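Section 4. Oiling and looking after the top

Applies to all Fluven tables with an unfinished wooden top. Revised March 2019. For putting the legs and rails together, see the earlier sections. If your top came already lacquered, skip to "Everyday cleaning".

The top leaves the Ustdale workshop sanded but bare. It will take up grease, ink and water marks until it has been oiled, so please do this before you start using the table. Allow a day for the work and keep the table free for a week afterwards.

Before you start

You will need:

Hard wax oil, clear (Wolalness or similar)
Fine sandpaper and a sanding block
Clean cotton cloths that do not shed fluff
A soft brush or a vacuum cleaner with a brush head
Thin protective gloves
A metal bucket with water in it, for used cloths

Caution: Cloths soaked in oil can heat up and catch fire by themselves if they are left in a heap. Put each cloth in the water as soon as you have finished with it. Dry them flat outdoors before throwing them away.

Caution: Keep a window open while you work and until the smell has gone. Do not smoke or use a naked flame in the room.

Setting the height

It is easier to oil the top at a low setting. The lowest position of the leg sleeves gives a working height of 700 mm. To lower the table:

1. Loosen the locking screw on each leg by one full turn. Do not take the screws out.
2. With one person at each end, lift the top slightly and let the sleeves down together. This is a job for 2 people, even with the smaller tops.
3. Tighten the locking screws by hand, then a quarter turn with the key supplied.
4. Press down on each corner in turn. If the table rocks, adjust the feet as described in Section 3.

Preparing the surface

5. Brush or vacuum the whole top, including the edges and the underside lip.
6. Sand lightly along the grain. Use the block on the flat and your fingers on the rounded edge. Do not sand across the grain — the marks hardly show on bare wood but stand out once the oil is on.
7. Wipe with a cloth that has been dampened and well wrung out. This raises the fibres a little. Leave for an hour.
8. Sand again very lightly and remove all the dust.
9. Run your hand over the top. It should feel even all over. Go back over any rough patches before you open the oil. 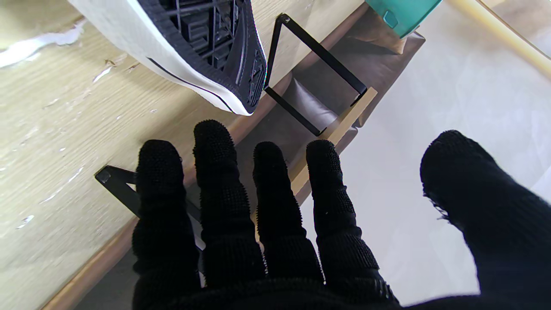
Gumaro Cisneros wrote to us to say that he skipped the damp wipe on his first table and ended up with a top that felt like a cat's tongue after the first coat. He sanded it back the next morning, wiped it down properly and started again. He also asks that we mention the end grain, where he found he needed to spend twice as long with the paper. We agree on both points.

Note: If the wood has been stored in a cold garage or van, bring it indoors and let it stand overnight before oiling. Oil goes on thickly over cold wood and dries slowly.

First coat

10. Stir the oil well with a flat stick. Do not shake the tin.
11. Measure out 50 ml. This is enough for one coat on the standard top. For the long top, pour out a little more as you go.
12. Oil the underside first. An oiled face and a bare face take up moisture at different rates, and the top may bow if only one is done. Let the underside dry to the touch before turning the top face up.
13. Work the oil in along the grain with a cloth, a strip at a time. Keep the wet edge moving so that the strips do not overlap once they have begun to dry.
14. Leave for ten minutes, then wipe off everything that has not soaked in. The surface should look satin and even, with no puddles or shiny patches.
15. Check the end grain. It drinks more than the rest and may need another wipe straight away.

Note: A first coat nearly always looks patchy. Do not add more oil to try to even it out.

Second coat

16. Leave the first coat overnight. In damp weather it may need longer. If it feels tacky, wait.
17. Rub down with the finest paper you have, using hardly any pressure, and remove the dust.
18. Apply the oil as before. It will spread much further this time, so use less.
19. Wipe off fully and leave to dry.
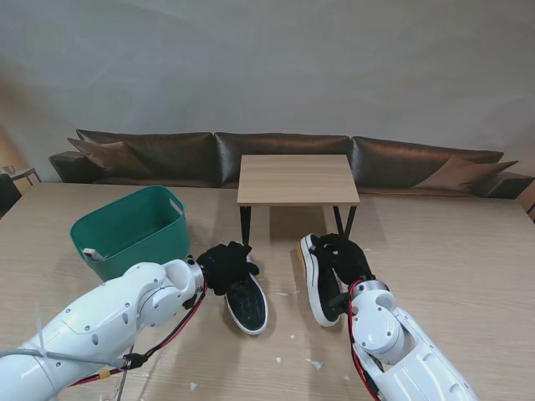 Two coats are enough for normal use. A third makes little difference on the flat, though it can be worth giving one to the front edge, where sleeves and forearms rub.

Curing

The oil is dry to the touch by the next day but goes on hardening for a week. During that time:

Keep water off it, and wipe up any splashes at once.
Do not cover it with a cloth, plastic sheet or newspaper.
Do not leave rubber feet, mats or anything heavy standing in one place.

Rubber is worth watching even after the week is up. Some kinds can leave a grey mark that has to be sanded out. Felt pads are safer under anything that stays put.

Everyday cleaning

Wipe with a damp cloth and dry with another. A drop of washing-up liquid in the water does no harm. Avoid bleach, scouring pads and spray polish — the last of these leaves a film that stops fresh oil from soaking in.

To treat a small mark, sand only as far as you need to along the grain, dab on a little oil with a fingertip of cloth, wait ten minutes and wipe. The patch may look darker for a few weeks. On tops in a sunny room it usually blends in.

Re-oil the whole top when drops of water no longer bead on it. For most people that means once a year, and May is a good month for it, with the windows open and the heating off.

Replacement sleeves, keys and felt pads can be ordered from Thongdee. Quote the number stamped on the underside of the front rail.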